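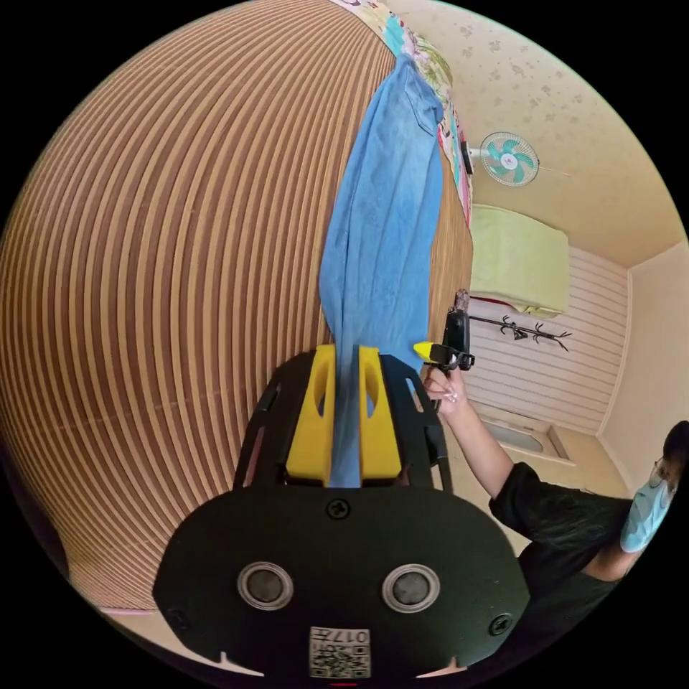

Bedrooms and clothing: progress report to Dondivard, May

Summary

The bedroom part of the Sarnwood home order project is running and is within budget. Twenty homes are enrolled and 40 visits have been made, two to each. We have said in earlier reports that the program is on track, and in terms of visits it is. Whether the visits are doing what the grant application said they would do is a separate matter, and most of this report is about that.

The application promised "lasting improvement in how households store and handle clothing." We would not sign that sentence today. We can show that clothes get sorted and folded while a visit is going on. What we have on the weeks between visits is thin, and some of it points the wrong way.

Work on the bed

Almost all the folding happens on the bed. The original plan called for a folding table in every home, and we dropped it early. Most of the bedrooms have no floor space for one, and people went on using the bed in the homes where we tried it. The bed in the picture at the top of this report is typical enough, with a striped mat over the mattress and a cartoon-print sheet in pink and teal along the far side. The mat makes a decent work surface. The printed sheet is another story. Small items laid on a busy pattern are easy to miss, and we have had socks and hair ties folded into the bedding and found by the family later.

We now ask for the bedding to be pushed to one side or taken off before sorting starts. About half the homes do it. The rest say it is more trouble than it is worth, and for a quick load they may be right.

Denim

Denim has taken more time than any other kind of clothing. The Pramanik folding guide, which the project bought at the start, gives jeans and denim skirts one page and treats them like dress pants. They do not behave like dress pants. The seams are thick, pocket flaps stick out and a long piece held up from one end wants to hang in a strip. Laid flat and smoothed first, it folds well enough. The guide skips the smoothing step, so we have added it to our own sheet.

We also tried folding denim in thirds against folding it in half and in half again. Thirds looks better on a shelf. Halves is faster and nearly everyone goes back to it once the visit is over. We have stopped teaching thirds, except where a shelf is too shallow for anything else.

Storage

The Hudus under-bed boxes were the largest single purchase this period and we have doubts about them. They fit under most of the beds, and the lids close. In five homes, though, the boxes were empty at the second visit and the clothes were back on a chair. In others they were full of things that were never clothes: chargers, school papers, a set of pans. A full box counts as "in use" under the reporting form we agreed on. We do not think it should, and we ask that the form be changed.

The storage that works tends to be what was there already. Tops of cabinets and shelves hold blankets. Standing coat racks hold whatever was worn yesterday. The room shown has both, with a folded pale blanket set up on top near the wall and a dark metal rack with hooks in front of the paneling. Our checklist scores a coat rack in a bedroom as clutter. That was written before anyone had been inside a Sarnwood home, and it has cost some tidy rooms points they should have had. We have been told that changing the scoring midway would spoil the comparison with the first visits. It would. Keeping a bad score to protect a comparison does not strike us as much better.

What the scores say

Average room scores went up between the first visit and the second. We are passing this on because the grant requires it, with three cautions.

First, households know when we are coming. A room that has been tidied for a visit tells us how the household tidies for visitors.

Second, the scoring was done by the same people who gave the help. Nobody is accused of anything, but a person who has just spent the morning folding is a generous judge of a stack of shirts.

Third, the first round of visits fell during the heavy-clothing season. By the second round the coats and thick bedding had been put away in many homes, and rooms look better without them. Some of the gain is weather – we can't say how much.

Mats and bedding

A small item, but it came up often enough to report. Woven and striped mats laid over a mattress slide when heavy clothes are dragged across them. Tucking the edge under helps where the mat is long enough. We looked at non-slip pads and decided against asking for money for them. A household that wants one can pick one up cheaply, and the ones we priced through Dondivard's supplier list cost a good deal more than the same thing at a hardware store.

Spending

Visits are on budget. Storage is over by the cost of the second Hudus order, which was placed before the results of the first were in. That was our mistake. The unopened boxes are at the Sarnwood office and the seller has agreed to take them back, minus shipping. Printing is under budget, mainly from cutting the Pramanik sheets down to the pages people read.

Next period

A third visit to each home is planned. We would like to change it in these ways, and need an answer from Dondivard before we schedule anything:

Visits without a fixed date, inside a two-week window the household has agreed to.

Scoring by someone who did not take part in the folding.

Coat racks and cabinet tops scored by whether things can be found on them.

No further box orders.

If these can't be approved, we would sooner make the third round smaller than repeat the second one as it was. Another set of rising scores would look good in the year-end report, and we would have the same doubts about it as we have about these.

The visit log and the receipts for storage and printing are attached separately.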